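第七讲 机器能做家务了吗(讲义,课前请读完前两节)

课程:自动化与日常劳动
主讲:Brisa Villaseñor 助教:Abundio Carrillo
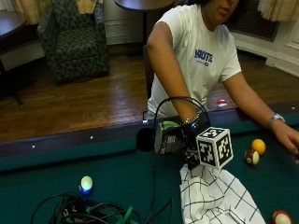
上一讲结束时有同学问:既然机器人会后空翻,为什么我家的碗还是我洗?这个问题值得用一整讲来回答,虽然简短的答案是:后空翻不需要碰到碗。

一、先把“能做”说清楚

报纸上说机器“能做”某件事,至少有四种意思。请在笔记里分开记,考试时混用要扣分。

甲、做成过一次,有录像。
乙、在布置好的房间里,十次里成八次。
丙、在没见过的房间里,多数时候能成,不成的时候也不闯祸。
丁、你出门上班,回来活干完了,猫还在。

目前大部分新闻稿说的是甲,读者听到的是丁。乙已经不少见,丙在少数任务上看得到一点样子。丁的话,扫地机器人勉强算,条件是你先替它把地上的袜子捡干净。至于替机器人捡袜子算不算家务,留给讨论课。

二、一件小事:叠毛巾

我们以叠毛巾为例,因为它不需要力气,不需要学历,七岁小孩边看动画片边能做。对机器来说麻烦有这么几处。

布没有固定的形状。一只杯子放在桌上,知道位置和朝向,基本就知道一切。一条毛巾揉成一团,可能的样子数不过来,而且你一碰它就换一个。早期的做法是拎起来转着看,找到角,再找另一个角,桌上铺平,再折。Fulgencio Serrano 在他的旧讲义里管这叫“考古式叠衣”,每一层都小心翼翼,叠完一篮子大约可以再洗一轮。

第二处是手感。人捏布的时候知道自己捏了一层还是两层,靠的是指腹,眼睛几乎不参与。多数夹爪的指腹是一块橡胶,它对世界的看法只有两种:夹着了,没夹着。

第三处是没有人愿意承认的:什么叫叠好了?Kamville 的演示里,毛巾对折两次就算成功。我母亲看过之后说,这是“放下了”,不是叠好了。

三、数据从哪里来

近几年的路子变了。过去是工程师写规则,现在是先让人做很多遍,把动作记下来,再让模型去学。记录的方式大致有三类。

遥操作:人坐在旁边操纵机器臂。数据最贴合机器本身,也最慢,操作员下班时的表情和在流水线上没有太大区别。

手持或手戴设备:人用自己的手臂做动作,装置记录手在空间里的位置、开合和眼前的画面。快得多,也容易搬到别人家里去。代价是人的手臂和机器的手臂毕竟不一样长,关节也不长在同一处,记下来的动作有一部分机器根本做不出来。

纯视频:最便宜,网上要多少有多少。可惜视频里看不见力。看一千遍别人拧瓶盖,还是不知道该拧多紧,这一点看过烹饪节目的同学应该有体会。

定位这件事常被低估。要知道手在哪里,可以靠摄像头追踪,也可以在手上贴黑白方块图案,让相机认出来,算出位置和姿态。图案一被袖子挡住,手就在数据里凭空消失,或者瞬移到天花板上。清洗数据的人见过很多次瞬移。

助教 Carrillo 去年参加过一个小规模的采集,目标是 2000 段演示,收了 3132 段。听起来是超额完成,他补充说多出来的那部分主要是重做的。请把这句话和任何一份“数据规模”声明放在一起读。

四、车间里呢

有同学会说,家里乱,工厂总该容易。对一半。工厂容易的地方在于可以改造环境:零件排好队,托盘开好槽,灯光固定,人站到黄线外面。焊接和搬运早就这样解决了,解决得很无聊,所以没有新闻。

难的是剩下的那些活。Palacios 是一家做小家电的厂,Baltazar Tapia 在那里管总装线。他上学期来做过一次讲座,我把他的几句话抄在这里:

“拧螺丝我早就不愁了。愁的是线束。一把软线要从一个孔里穿过去,绕半圈,扣进卡子,‘咔’一声。工人听那一声。你们的机器听不听?”

台下有人答,可以加一个麦克风。Tapia 说车间里还有别的东西也会响。

他后来给了一个判断标准,我认为比很多论文里的指标好用:一台机器值不值得上线,看它出错的时候要叫几个人过来。叫一个人,可以谈。叫 3 个人,不如让其中一个直接把活干了。

五、读演示视频的方法

以下几点请在看任何演示时默念。

看右上角或左下角有没有写倍速。字通常很小。
看有没有剪辑点。窗外的光线突然从上午变成傍晚,也算剪辑点。
看失败有没有出现。一次都没有失败的演示,说明拍的人很有耐心。
看物品是不是换过。同一只蓝杯子从头用到尾,只能证明机器人认识那只蓝杯子。
看开始之前和结束之后。谁把东西摆成那样的?谁收拾的?

最后一条用在 Omitz 的厨房演示上特别有意思。机器把三个盘子放进洗碗机,前后不到两分钟,评论区一片惊叹。Guadalupe Hinojosa 在课程作业里逐秒分析了这段视频,她的结论是,盘子进去之前已经很干净了。作业得了高分。

六、那么到底行不行

我的看法,供批评:单项的、重复的、东西掉了也不要紧的活,这几年会一项一项进入丙类。收拾桌面、分拣脏衣、把货架上倒下的盒子扶起来,都有希望。涉及液体、玻璃、老人和小孩的,请把预期往后挪,挪多少我不知道,谁给你一个具体年份,请问他有没有期权。

还有一层不是技术问题。家务的单价太低,低到通常是零。一台机器要在价格上打败一个不领工资的人,是很不容易的。Tanari 的租赁方案在试点里收了超过 200 户的报名,退租时填的理由排第一的是“占地方”。

阅读与作业

1. 重读第三节,选一件你每周都做的家务,写出它的全部步骤,细到另一个人照着做不会来问你。交之前真的找一个人照着做一遍,把他来问你的次数写在页首。

2. 找一段机器做家务的演示视频,按第五节的方法写一页评注。不接受“很震撼”作为评语。

3. 选做:说明为什么“打开一个没开过的抽屉”比“打开那个开过的抽屉”难。可以画图。画图请用尺子。

作业纸质版交到 Carrillo 的信箱,上午十点前。迟交的同学不要说是打印机的问题,打印机是我们这门课里最古老的自动化案例,第二讲已经讲过它了。

下一讲:抓取。请每人带一样你认为机器抓不起来的东西,活物除外。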